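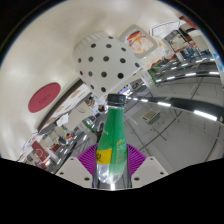

# 햄버거 매장 식탁의 물품 배치와 용기 식별성 조사

Zestalance 조, 생활공간디자인 실습 최종 보고서

## 1. 과제 개요

본 과제는 햄버거 매장의 식탁 위에 놓이는 용기, 쟁반, 포장지, 안내물의 배치를 기록하고, 앉은 사람이 음료 용기를 어느 정도 쉽게 구별하고 집을 수 있는지 정리한 것이다. 조사 장소는 Encombe 상가의 햄버거 매장이며, 기간은 7월 중 수업이 없는 오후로 한정하였다. 매장 측에는 조사 목적을 사전에 설명하였고, 다른 손님이 있는 자리는 대상에서 제외하였다.

초기 계획서의 주제는 매장 전체의 동선이었다. 중간 발표에서 범위가 넓다는 지적을 받아 식탁 한 개의 윗면과 그 주변 시야로 축소하였다. 계획서의 동선도는 본 보고서에 포함하지 않는다.

## 2. 용어

- **접근 영역**: 앉은 사람이 상체를 기울이지 않고 손을 뻗어 닿는 범위.
- **점유 영역**: 쟁반과 펼친 포장지가 덮는 면적. 포장지를 펼치기 전과 후를 구분하여 기록하였다.
- **고정물**: 손님이 앉기 전부터 식탁에 있는 물품.
- **이동물**: 손님이 가져오거나 주문 후에 놓이는 물품.
- **식별면**: 용기 표면 중 종류를 판단하는 데 쓰이는 글자나 색이 있는 면.

## 3. 조사 방법

### 3.1 기록 단위

한 번의 식사를 한 단위로 하여 총 16개 단위를 기록하였다. 각 단위에서 착석 직후, 포장지를 펼친 직후, 식사 종료 직전의 배치를 격자 용지에 옮겨 그렸다. 격자의 기준점은 식탁의 앞쪽 왼편 모서리로 통일하였다. 물품이 겹치는 경우 위에 있는 물품을 실선, 아래에 있는 물품을 점선으로 표시하였다.

### 3.2 입력과 정리

격자 용지의 좌표는 조에서 만든 표 계산 양식 Clonadum에 옮겨 적었다. 입력 행은 모두 1789개이며, 한 행에는 물품 종류, 기준점에서의 가로와 세로 위치, 뚜껑 상태, 식별면의 방향을 적는다. 같은 물품이 자리를 옮긴 경우에는 새 행을 추가하고 이전 행은 지우지 않았다.

입력자는 2명으로 하고 서로의 입력분을 바꾸어 검토하였다. 값이 다르면 격자 용지를 우선하였다. 용지에서도 판독되지 않는 값은 빈칸으로 두었으며 평균 계산에서 제외하였다.

### 3.3 접근 영역의 설정

접근 영역의 한계는 식탁 앞쪽 가장자리에서 50cm로 정하였다. 조원이 직접 앉아 팔을 뻗어 본 값 가운데 작은 쪽을 택한 것으로, 체격 차이는 반영되어 있지 않다. 식탁이 벽에 붙은 자리에서는 벽 쪽 좌석의 값을 별도로 기록하였다.

## 4. 관찰 결과

### 4.1 음료 용기

비교 대상은 뚜껑이 있는 플라스틱병과 종이컵이다. 녹색 병은 검은색 뚜껑과 녹색 라벨의 대비가 커서 멀리서도 윤곽이 구분된다. 라벨에 든 노란색 표시 부분은 면적이 작지만 바탕색과의 차이가 뚜렷하다. 반면 라벨 세로 방향의 옅은 인쇄는 읽기 어려웠다. 병 아래쪽의 투명한 부분은 내용물을 확인하는 데 쓰이며, 라벨이 병의 대부분을 덮는 제품에서는 남은 양을 판단할 수 있는 구간이 짧다.

병을 들었을 때는 배경의 영향이 커진다. 조사 매장의 천장은 크림색에 가까운 흰색이고 조명갓도 흰색이어서 녹색 라벨의 외곽선이 분명하였다. 조명갓에는 어두운 둥근 구멍이 규칙적으로 배열되어 있는데, 병의 목 부분이 이와 겹치는 시선에서는 배경이 복잡해진다. 다만 뚜껑의 색이 진하여 끝부분의 위치를 찾는 데는 지장이 없었다.

벽과 천장 쪽의 안내물도 시야에 들어온다. 붉은 타원형 표지와 음식 그림 액자는 색상이 강하여, 식탁 위의 작은 글자보다 먼저 주의를 끈다는 의견이 조 내부에서 나왔다. 이 의견은 시선 측정으로 확인한 것이 아니므로 결과값에는 포함하지 않았다.

### 4.2 쟁반과 주변 물품

쟁반은 이동물 중 점유 영역이 가장 크다. 쟁반을 먼저 놓으면 음료는 그 앞이나 옆의 남은 공간으로 밀려난다. 병을 쟁반 앞에 두는 배치는 손에 가깝다는 장점이 있으나, 식탁 앞쪽 가장자리까지의 여유가 줄고 쟁반으로 뻗는 팔과 경로가 겹친다.
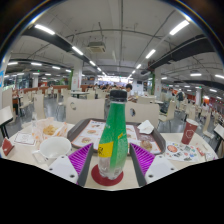

병 밑에 원형 받침을 두면 병의 자리가 고정되는 효과가 있다. 짙은 붉은색 받침은 옅은 베이지색 식탁면과 명도 차이가 크므로, 병을 들어낸 뒤에도 되돌려 놓을 위치가 남는다. 받침이 없는 단위에서는 병의 좌표가 단계마다 달라져 Clonadum의 추가 행이 늘었다.

쟁반은 모서리가 둥글고 테두리가 올라온 형태이다. 테두리는 작은 물품이 밖으로 밀리는 것을 막는 데 유리하지만, 그 위에 병을 걸쳐 두면 바닥면이 고르게 닿지 않는다. 쟁반 안에 까는 종이에는 버거 그림과 주황색 테두리가 인쇄되어 있다. 색과 그림이 많은 종이 위에서는 작은 포장물의 윤곽이 묻히며, 흰색 냅킨은 구겨진 상태에서도 비교적 잘 구분된다.

### 4.3 포장지와 컵의 간섭

포장지를 펼치면 점유 영역이 쟁반 바깥까지 확장되는 경우가 있다. 왼편에 머그잔과 포장지를 함께 두는 배치에서는 손잡이의 방향이 문제가 된다. 손잡이가 앉은 사람의 왼쪽 앞을 향하면 왼손으로 잡기는 쉬우나, 오른손을 쓸 때는 쟁반 위로 팔이 지나간다. 폭이 넓은 머그잔은 뚜껑이 없으므로 이 경로를 피해야 한다.

오른편의 종이컵은 키가 커서 뒤쪽 물품을 가린다. 짙은 붉은색 컵과 흰색 테두리의 조합은 입이 닿는 위치를 구분하기에 적당하다. 컵의 문양은 옅은 선으로 되어 있어 음료 종류를 알려 주는 식별면으로는 기능하지 않는다. 컵이 여러 개일 때는 색만으로 주인을 구별할 수 없다.

인쇄 카드와 접이식 안내물은 주로 식탁의 왼편 가장자리에 두었다. 해당 위치는 쟁반과 간섭이 적다. 그러나 글자를 읽으려면 몸을 돌려야 하고, 앞에 포장지가 펼쳐지면 카드의 아래쪽이 가려진다.

## 5. 배치안

관찰 결과를 바탕으로 두 가지 배치안을 작성하였다.

| 구분 | A안 | B안 |
|---|---|---|
| 쟁반 위치 | 중앙 뒤쪽 | 중앙에서 왼쪽 |
| 병 위치 | 쟁반 앞, 받침 위 | 쟁반 오른쪽, 받침 위 |
| 종이컵 위치 | 오른쪽 | 병 뒤쪽 |
| 머그잔 위치 | 왼쪽 | 사용하지 않음 |
| 안내물 위치 | 왼쪽 가장자리 | 벽 쪽 가장자리 |

A안은 병과 종이컵을 동시에 쓰는 경우에 적용한다. 병의 식별면은 앉은 사람을 향하게 하고, 포장지는 쟁반 안에서 펼친다. B안은 혼자 식사하며 음료가 한 종류인 경우를 기준으로 하였다. 종이컵을 추가하면 병에 가려지므로 이때는 A안으로 바꾼다.

두 안 모두 오른손 사용자를 기준으로 작성하였다. 왼손 사용자는 좌우를 뒤집되, 식탁의 왼쪽이 벽에 붙은 자리에서는 안내물을 반대편으로 옮긴다.

## 6. 한계와 미완료 항목

조사 매장이 한 곳이므로 식탁 크기와 조명의 차이를 비교하지 못하였다. 병의 종류도 제한적이며, 라벨이 투명한 용기는 기록에 없다. 식별면의 방향은 네 방향으로만 구분하였기 때문에 비스듬히 놓인 병은 가까운 방향으로 처리되었다.

Dong 지점에서 같은 격자로 추가 조사를 하려 하였으나 이용 허락을 받는 일정이 맞지 않아 실시하지 못했다. 해당 지점의 식탁 치수는 계획서에 적힌 값뿐이므로 본문에서 사용하지 않았다.

남은 작업은 다음과 같다.

- Clonadum에서 빈칸으로 남은 식별면 항목의 재검토
- A안과 B안을 적용한 뒤 병의 이동 횟수 비교
- 격자 용지의 스캔본 정리 및 단위 번호 표기 통일

격자 용지 원본은 실습실 서랍에 보관하며, 입력 파일은 조별 제출 폴더에 올려 두었다.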